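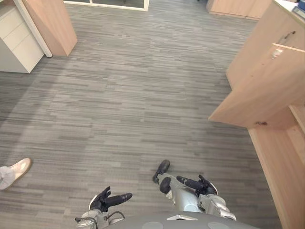 An office floor in mixed grays. Photo: Drukum

High blood pressure rarely hurts. Most people who have it feel fine, and many first hear of it during a visit for something else. A nurse wraps the cuff, the number comes up high, and the patient is told to come back in a few weeks. Plenty never do.

Drukum, a primary care group with 11 clinics in and near Kidden, has spent the past few years trying to close that gap. Its home monitoring program lends patients an upper-arm cuff and asks for two readings in the morning and two in the evening, for one week. The patient writes them down on a card or phones them in. A pharmacist works out the average and calls back.

There is no app. The group looked at one in the first year and decided against it after hearing from patients, many of whom are over 70 and share a phone with a spouse. The card fits in the cuff case and has a line for each reading, plus a space for notes such as "slept badly" or "two coffees."

Samuele Cirillo runs the program from the Runen Street clinic. He trained as a pharmacist and spent most of his early career in a hospital, where he saw patients after the stroke or the heart attack. "By then the conversation is about damage," he says. "I wanted to have it earlier."

The program has enrolled 2,957 patients so far. The target is 4,000, which would cover most of the adults on Drukum's books with a diagnosis and no recent reading on file. Cirillo expects to get there, but slowly. The early sign-ups were people who were already worried. The ones left are harder to reach, and a letter does not do much. Phone calls work better, mostly between five and seven in the evening.
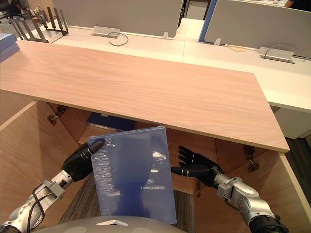

Home readings matter because the number in the clinic is often off. Some patients run high the moment they sit down in front of a nurse. Others look normal at ten in the morning and climb at night. A single reading can't tell them apart, and a week of readings usually can. That makes the cards worth keeping, and Drukum keeps them all, even after the averages are entered in the chart. The storage is as plain as it gets: a light wooden cabinet with two hinged doors, standing open, and in the shadow inside it a dark blue folder or box. Cirillo likes to go back to paper when an average looks strange. Often one wild reading has pulled the whole week up, and the patient has written the reason beside it.

Technique takes up more of the staff's time than anyone planned. People take a reading over a sweater, or with their legs crossed, or while talking. They use a cuff that is too small. Every new patient now gets a 15-minute lesson before going home with a cuff: sit for five minutes, feet flat, back supported, arm resting at the height of the heart. Then they do it once on their own while a nurse watches and says nothing.

Treatment changes are kept small. If the week's average is high, the pharmacist and the doctor agree on one change, either a dose or a new drug, and the patient repeats the week of readings after eight weeks. Patients with very high numbers or symptoms such as chest pain are not handled by phone. They are told to get care right away.
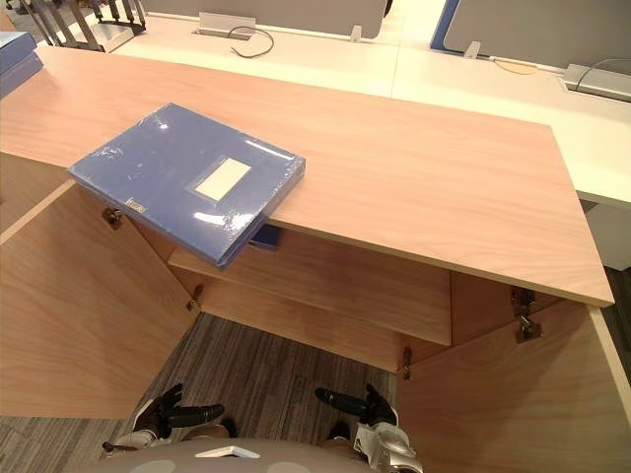
Izzati Oei thinks the program still asks too much of people who work nights. Two readings in the morning means little to someone who goes to bed at nine a.m., she says, and the card should say "after waking" and "before sleep" and leave the clock out of it. Cirillo agrees, and the next printing will use her wording.

Other changes are coming. A larger cuff size is on order for all the clinics, and the card is being translated into two more languages. In February the group starts lending cuffs through the Sang pharmacy - the only one in Kidden open past eight - so that patients can pick one up after work.

Patients keep the cuff for the week and bring it back to be cleaned and checked. A few ask to hold on to it. Drukum's answer is that they can buy their own, and that staff will check it against the clinic's monitor once a year at no charge.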